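Wikier 생활상담 > 집과 책상
흰 책상에서 밤에 일하면 눈이 너무 부셔요. 스탠드를 바꿔야 할까요?

느린오후
안녕하세요, 늘 눈팅만 하다가 처음으로 글을 올려 봅니다. 말이 좀 길어도 이해해 주세요.

올해 2월부터 집에서 번역 일을 하고 있어요. 낮에는 아이가 있어서 제대로 앉지 못하고, 주로 밤 열 시쯤부터 책상 앞에 앉습니다. 예전에 쓰던 책상은 짙은 호두색이라 몰랐는데, 방이 좁아 보인다고 해서 큰맘 먹고 상판을 환하게 바꿨거든요. 낮에는 정말 좋습니다! 방이 한결 넓어 보이고, 커피 한 잔만 올려놔도 기분이 나요. 그런데 밤에 스탠드를 켜면 책상 바닥에서 빛이 올라오는 느낌이 들고, 한 시간쯤 지나면 눈이 뻑뻑하고 이마까지 묵직해집니다.

스탠드는 Cesero에서 나온 집게형인데 밝기가 4단계로 조절돼요. 제일 어둡게 하면 종이 글씨가 잘 안 보이고, 한 칸만 올려도 벌써 번쩍거리는 것 같아요. 천장등은 아이가 깰까 봐 안 켭니다(방문 위에 작은 유리창이 있어서 빛이 새거든요). 모니터 밝기는 낮에도 밤에도 100으로 두고 씁니다. 이것도 문제일까요?

스탠드를 새로 사야 할지, 책상에 뭘 깔아야 할지, 아니면 그냥 제 눈이 늙은 건지 모르겠어요. 안과는 다음 주 화요일에 예약해 뒀고, 그 전에 집에서 해 볼 만한 게 있으면 알려 주세요. 상판 색은 이런 식으로 밝은 쪽입니다.
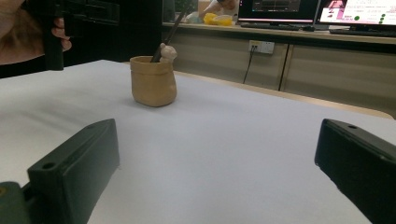
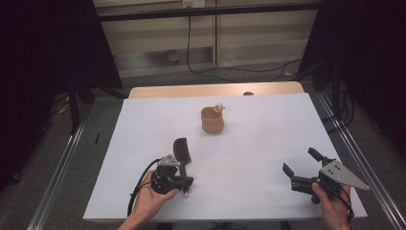
보리차한잔
저도 밝은 책상으로 바꾸고 똑같이 고생했던 사람이라 반가운 마음에 길게 적어 봅니다. 스탠드부터 새로 사지는 마세요. 일단 위치를 바꿔 보시는 게 돈도 안 들고 제일 빠릅니다.

혹시 스탠드가 모니터 바로 옆, 그러니까 정면 쪽에 있지 않나요? 앞에서 비추면 빛이 상판에 맞고 그대로 눈으로 올라와요. 오른손잡이시면 왼쪽 옆으로 옮기고, 갓을 지금보다 낮춰서 전구가 직접 안 보이게 해 보세요. 앉은 자세에서 고개를 숙였다 들었다 하면서 제일 편한 각도를 찾으면 됩니다. 저는 손바닥만큼 옮겼는데 그날 밤부터 달랐어요.

그리고 방이 깜깜한데 책상만 환하면 눈이 쉽게 지칩니다. 천장등이 어려우시면 책상 뒤쪽 바닥에 작은 등을 하나 놓고 벽을 비춰 보세요. 벽이 은은하게 밝아지면 스탠드를 한 칸 낮춰도 글씨가 읽힙니다. 문 위 유리창은 두꺼운 종이를 대서 막아 두시면 어떨까 싶네요. 저희 집은 달력 뒷장을 붙여 놓고 벌써 두 해째 그대로입니다.

모니터 100은 밤에는 많이 높아요. 흰 종이를 화면 옆에 들고 둘이 비슷한 밝기로 보일 때까지 내려 보세요. 처음엔 답답해도 며칠이면 익숙해집니다.

창가두번째
매트 까세요. 저는 Mollonwood 회색 펠트 매트 쓰는데 반사 없고 팔도 안 시려요. 끝.

모과나무집
윗분 말씀대로 매트도 좋은데, 펠트는 종이에 글씨 쓸 때 푹푹 들어가서 저는 조금 쓰다 말았어요. 번역하시면서 메모를 많이 하신다면 단단한 무광 매트가 나을 것 같습니다. 동네 문구점 Rinaldi에서 두꺼운 색지를 한 장 사다가 깔아 보고, 마음에 드는 색을 찾은 다음에 제대로 된 걸 사는 방법도 있어요. 연한 회색이나 모래색이면 낮에 방이 환한 느낌도 별로 안 죽습니다.

참고로 글 읽는 자리는 500럭스쯤 되면 좋다고들 하는데, 휴대폰 앱으로 재면 기기마다 값이 꽤 달라서 저는 그냥 제 눈을 믿기로 했어요. 안과 가시면 밤에 일하신다는 것, 모니터까지 거리가 얼마인지도 같이 말씀드려 보세요. 저는 눈부심인 줄 알았는데 안구건조가 섞여 있었거든요.

느린오후
세 분 모두 정말 감사합니다. 스탠드가 딱 정면에 있었네요... 방금 왼쪽으로 옮기고 모니터도 내렸는데, 책상에 비치던 빛이 확실히 줄었어요. 색지는 주말에 아이랑 같이 고르러 가 보려고요. 안과 다녀와서 또 글 남기겠습니다.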